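The Pigs on Vurel Street

Zhenhua Li wanted the pigs off the floor before supper.

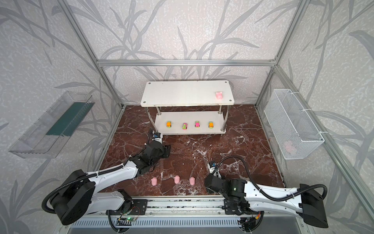 Jin said the pigs could stay where they were until morning, and that a shelf was for cars anyway. The cars had been there first. Anyone who had lived in the apartment in December knew that.

Zhenhua did not argue. She sat down on the marble, which was cold through her skirt, and picked up the pig that was lying on its side. It weighed almost nothing. They had come from the Plusard store in Skurkville, out of a bin by the register, and she had paid for them with the change from the bus fare. That was the winter Jin stopped sleeping. She would line them up on the edge of his bed and he would tell her which one was sick and which one was only pretending.

He was nine now and he slept fine. He was in the kitchen doorway with a piece of bread in his hand.

"The one on top is the grandmother," he said. "She can't come down."

"Why not?"

"She has a bad leg."

Zhenhua looked at the pig on the top shelf. It looked the same as the others to her. She turned the one in her hand over and checked its feet.

"And this one?"

"That one's asleep."

She put it back on its side, the way she had found it.

The movers were due at 6 in the morning. She had 122 dollars in an envelope for them and a promise from her brother for the rest. Most of the apartment was already in boxes in the hall - the plates, the winter coats, the good lamp wrapped in a towel. She had left this corner for the end. The wire basket would have to be cut down from the wall, and the scissors were in one of the boxes. She had written "kitchen" on nearly all of them.

"The new place has carpet," she said.

"I know."

"They might like carpet."

Jin ate some of the bread and thought about it. He came over and crouched beside the shelf and pushed the pink and lime car with one finger, just enough to feel it roll. Then he pulled it back to where it had been, a little crooked.

"Do the cars go in the same box?" he asked.

"If you want."

"They should go in a different box. The pigs don't like the noise."

She got up and went out to the hall and came back with two shoeboxes and the tape. She set them on the floor between them. Jin wrote CARS on one lid. On the other he wrote the new address, number 452, the whole street name and the zip code, pressing hard with the pen. He left off the word pigs.

"In the morning," he said.

"In the morning," she said, and went to see about supper.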